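The Toka method, tried in a small bedroom

I was sent a booklet called The Toka Bedroom in June and asked to say what I thought of it. It is 42 pages long and costs more than a decent lamp. The promise on the back is that any bedroom can be put right before lunch, by anyone, without buying a thing. (There is an order form for Toka boxes inside the back cover. Make of that what you like.)

So I tried it on a room that gets slept in, worked in and played in, which is three more jobs than the booklet's rooms seem to have. Stavros Matić gave a hand and argued for the booklet whenever I argued against it. We began at 8 in the morning, with coffee.

The first rule is that the bin comes before everything else. Toka wants it brought to the bed and filled before you so much as straighten a pillow. I don't see why it matters, and I've been tidying bedrooms for a good many years in whatever order I pleased. The rule also takes it for granted that you know what rubbish is. Snack wrappers, yes, no argument from either of us. A sponge is harder. I'd have given it another week on the bath taps, and Stavros says that is exactly the attitude the booklet was written to cure.
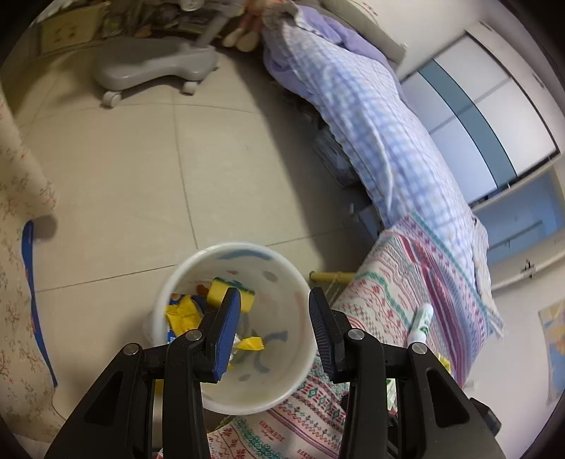

Bin by the bed: wrappers, and the yellow and green sponge. The glue stick on the sheet is still waiting for a verdict.

The glue stick took up more talk than it deserved. According to page 2 a thing on the bed must be "kept, given or gone" in one touch. Fine, but kept where? The booklet has a diagram for jumpers and a whole spread on scarves, and not a word on glue. My own rule is that it goes wherever you'd look for it first, and I'm not charging anybody for that.

I'm no more convinced by what it says about under the bed. Toka calls that space "sleeping storage" and would like it left bare, so that the air can move. Lovely idea for people with an attic. A dark blue box half under the bed frame does no harm to anyone that I can see, and if it went, whatever lives in it would only end up on the shelf, and the shelf has enough to put up with already.

Bedding gets half a page. A quilt should be folded "in thirds, facing the door". The blue and white checked one was folded and laid along the bed, and I couldn't tell you which way it faces. I don't believe a quilt has a face.

Then there's the bowl. Small things are supposed to be gathered into one dish while you decide about them, and I'll admit I expected to hate this most of all, having had a "deciding dish" in the hall for years in which nothing has ever been decided. In the bedroom it's less silly than it sounds. A bowl on the bed can't be forgotten, as you'd have to sleep next to it. 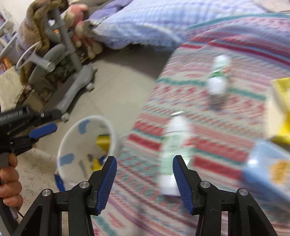
Inès Arnaud

White bowl with the blue brushwork, two yellow bits in it, and a pair of bottles out on the patterned blanket. The booklet is firm that bottles do not belong in a bedroom at all. I'd like to meet the household where that holds.

Stavros wanted me to say that the bin rule grew on him, so I've said it. It didn't grow on me. What I would keep is the bowl, and perhaps the business of doing the bed before the floor — though my grandmother did that too and never had it printed.

What I'd drop is the tone. "A tidy bed is a finished thought" comes up twice, and by the second time I was ready to put the booklet in with the wrappers. Toka's next one is on kitchens, and Sofia Christodoulou has offered hers for the trial, drawers and all. I've told her to hide the good scissors first.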